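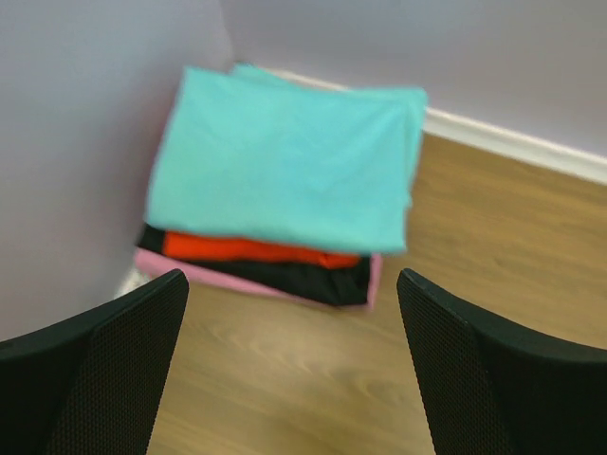 *Folded clothes in a corner, with turquoise on top and red-orange underneath.*

# Where does the colour in your clothes come from?

Have you ever pulled on your favourite jumper and wondered how it got to be that colour? Cotton is a creamy white when it is picked, and most sheep are white, grey or brown (and usually a bit muddy!), so somebody has to put the blues and reds in. The stuff they use is called **dye**.

Dye is a bit different from paint. Paint mostly sits on top of a thing, like icing on a bun, but dye soaks right into the tiny threads, which we call **fibres**, and holds on tight. A good dye stays put even when your clothes go round and round in the washing machine, week after week.

## Colours from the garden

Long ago, all dyes came from nature. People boiled up roots, leaves, bark and even insects in great big pots. A plant called madder has roots that give a lovely warm red, and if you change the recipe a little you can get orange from it too. Blue came from the leaves of plants called woad and indigo, and making it was a very smelly job indeed!

Indigo has a marvellous trick. When the cloth comes out of the pot it looks yellowy green, and then, as the air gets to it, it slowly turns blue while you stand there watching. I have seen it many times and I still like to stop and look.

## A teacher with a very stained apron

My friend Thirumalai Kulkarni runs a little dye workshop in Urard, and every May he lets children try it for themselves. He has a notebook with 301 recipes in it, and two of the pages are so splashed with blue that he can't read them any more. He says to wet your cloth before it goes in the pot, so that the colour spreads evenly and doesn't come out in blotches.

## Try it at home

Ask a grown-up to simmer some brown onion skins in an old pan of water until the water goes a deep golden brown. Let it cool, take out the skins, and pop in a piece of wet white wool. Leave it overnight, then rinse it in the morning and hang it up to dry, somewhere the drips won't matter.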